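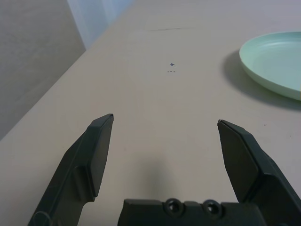
De: Nandini Shetty
Para: lista pinzas-y-brazos
Asunto: Re: Dedos para objetos redondos, ¿Dvorak o Ferkance?
Fecha: 08/06/2025

Hola a todos:

Respondo a Heriberto y de paso a Flor, que me preguntó lo mismo en privado. Disculpen si alguna frase suena rara, el español es mi tercera lengua.

Heriberto Castaño escribió:
> Tenemos que elegir dedos para los dos brazos antes de cerrar el
> pedido con Hundbridge. Los Dvorak son más baratos pero he leído
> que sufren con la fruta. ¿Alguien los ha comparado con los
> Ferkance sobre la misma mesa? Me interesa también si la cámara
> de muñeca sirve de algo cuando los dedos están abiertos del todo.

Sí, los hemos comparado, con el mismo controlador Dravero y los mismos objetos: platos de plástico, un plátano, una cuña de sandía y un aguacate sobre una tabla de cortar. Hicimos 110 intentos con cada juego de dedos. El aguacate es el objeto que más separa a los dos modelos, porque la piel tiene bultos y el contacto queda en pocos puntos. Con Dvorak se nos escapó 28 veces. Con Ferkance fueron muchas menos, pero hay que bajar la velocidad de cierre y eso se nota en el ciclo.
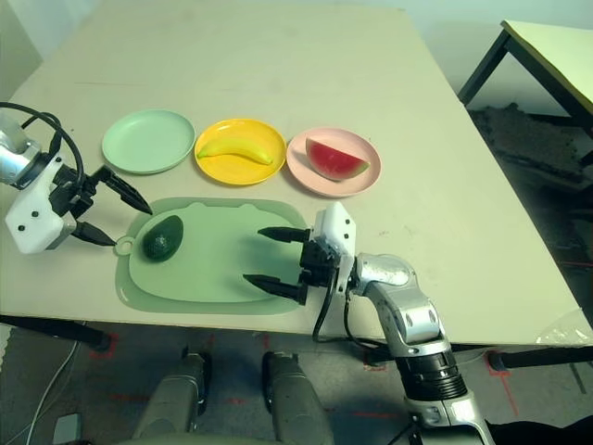
Montaje y cámaras

Los brazos trabajan enfrentados a la tabla, uno por cada lado, y la cámara de cabeza ve la mesa entera. Para decidir qué objeto tomar, con ella basta. Para el último tramo no la recomiendo, el propio brazo tapa la fruta muy a menudo.

La cámara de muñeca sí sirve con la pinza abierta – las dos puntas quedan dentro de la imagen y entre ellas se ve el objeto.
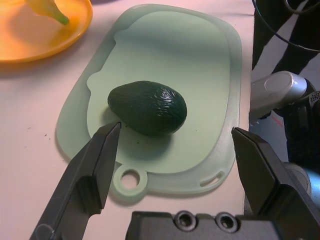
Lo que me costó más fue el brillo. Sobre una piel oscura y brillante el detector de bordes encuentra contornos que no existen. Fijamos la exposición en 4,000 microsegundos (la coma es de miles, el menú del controlador lo escribe así) y mejoró bastante. Shahla Nikzad prefiere dejarla en automático y filtrar después; yo no lo he probado con suficiente paciencia.

Me falta repetir la serie con el plátano, pues en enero cambiamos la calibración y los datos viejos no son comparables. Si Nelly todavía guarda su archivo de parámetros para Ferkance, le agradecería que lo mande a la lista.

Un saludo cordial,
Nandini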